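Nekine is looking for people to sort and pack household bottles

Posted 2022-06-26

Nekine is a small packing and refill workshop in Clerkow. We receive mixed household goods from shops that close or change their stock, and we prepare them so they can be used again. Much of the work is with plastic bottles. They arrive without order and they must leave sorted, wiped and wrapped.

For the coming season we need 14 packing assistants. You do not need experience. You need patience, clean habits and a good eye for small print on labels.

What the work looks like

Most of the day you work at a table with a green top. Orange is the color you will see most, and after some days you will learn to tell one product from another before you read anything. Please still read the label every time.
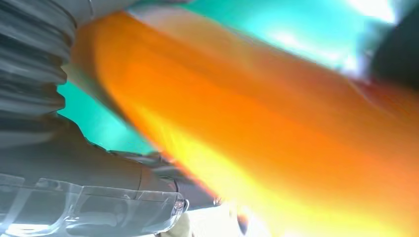 Your tasks

Take the bottles from the box and lay them on their sides at the far edge of the table, all with the caps toward you.
Check each cap and each label. Some labels are in Korean; we give you a sheet with translations, so you do not need to know the language.
Keep white bottles and orange bottles apart, also when the delivery note lists them together.
Wipe, wrap and place in the carton.
Write the result in the table sheet before you open the next box.

We keep yellow plastic film for wrapping close to the green mat. It is thin and it makes folds easily, so we ask you to take your time with it. A white bottle with an orange cap is normally the first one we give to new people -- the label is blue and white and the letters are large.
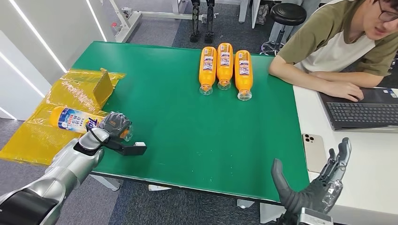
The laptop on the desk is where the table sheet is kept. Phones may stay on the desk with the screen down during a shift. If you expect an important call, tell the shift leader in the morning and it will not be a problem.

What we offer

A contract of 20 hours per week, with a possibility to continue after April. There is a joining payment of 2000 crowns after the first full month. Gloves and aprons are provided, and also tea. The bus from Imau stops near our gate.

How to apply

Write a short letter, one page is enough, to Huw Dafis at the Nekine office, Khasawneh Building, Clerkow. Tell us which hours you prefer and if you have allergies to cleaning products. We answer every letter, but it can take two weeks -- please do not send it a second time.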